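Chapter 11
Setting Up the Pegboard Cell

You inherit a cell, you check the fingers first. Both of them, screws too. Vekness manual, page 458, has the torque.

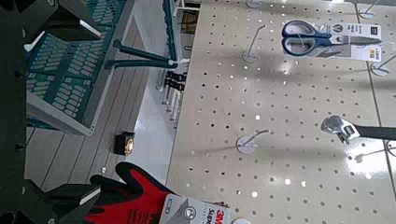 Then the wrist camera -- wipe it, recalibrate, log it. Do it again after 200 picks. Dont skip the log.

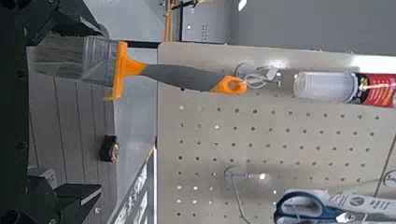 Hooks next. A bent hook throws off the grasp point, so straighten or swap before you reteach.
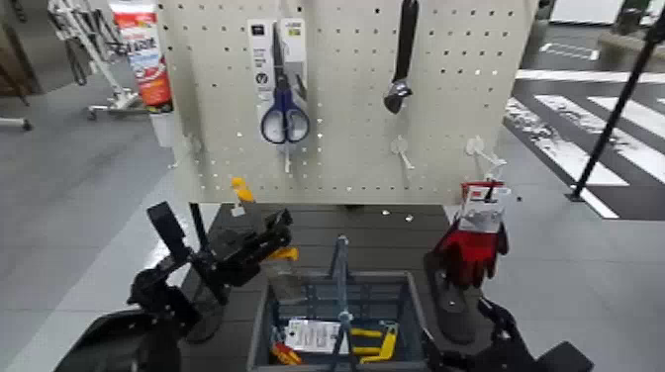

By Wenceslao Orozco

Start with the grippers open. Arm power off.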